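2025-02-16

Second try with the natural dyes on wool yarn. Imke Strobel asked me to write the steps more exactly, so I do it now. Alum from Weidemann, 20 g in the small pot. I kept the yarn in the alum bath for 80 minutes, as in January, and let it cool in the pot overnight.

The onion skins gave a stronger yellow than last time. I took 286 g of dry skins, which is too much for the pot, and I had to press them down with the spoon.

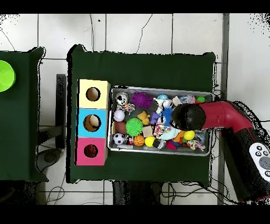
Madder next. The Mukness powder is finer than the Gallier one and goes through the cloth bag, so there are small red points on the yarn. I rinsed two times and they stayed. Skein 109 has the worst of it. For the next bath I will sew a bag with double cloth. Imke, please do not throw away the rest of the madder bath, I want to dye the thin yarn in it.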